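Collecting examples for the sorting task — speaker notes
Mansa Akolgo, Dukbridge, Tue 31 March

Start without the title slide. Ask who has recorded training examples themselves. Wait for hands.

Then the task. Two arms, three bins in a row: yellow, red, cream. Jars get moved from one bin to another. A person drives the arms, we record the whole go, and the recording becomes one example. We call the set Nartey. Say the name once and move on.

First batch: 92 examples. We kept all but 7. The ones we dropped were mostly pauses, where the operator stopped to think and the arms hung still. If you leave those in, the model learns to stop as well.

Slow down for this part, people always ask about it. We move the jars between goes. If they start in the same spot every time, the model learns the spot and pays no attention to the jar. 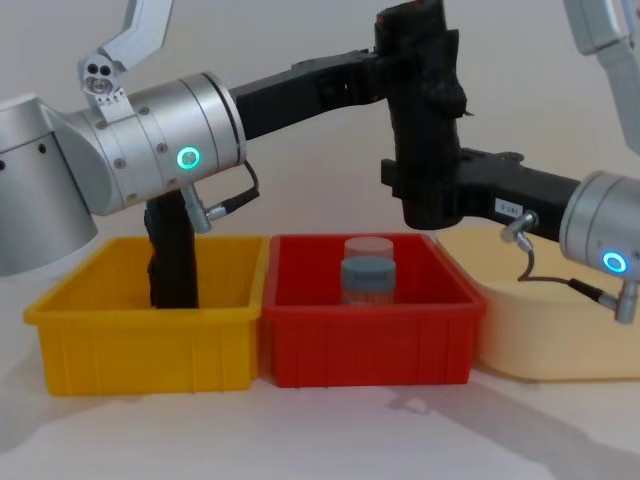 Clear jars are harder than we expected. You see the bin colour through the sides, so the same jar looks different depending on where it stands. We now record each jar in every bin before we count it as covered.

Operators: 2 people, swapping every half hour or so. Their styles differ — one comes in high and drops straight down, the other comes in from the side. We kept both. Mention that Vevano asked for one style only, and that we're still talking about it.

Mistakes. A missed grasp followed by a good one stays in. A dropped jar stays in if the operator picks it up again. Anything else goes in a separate folder.

Next batch is planned for May, with the Bremitetti lids.

Questions. Leave the bins slide up.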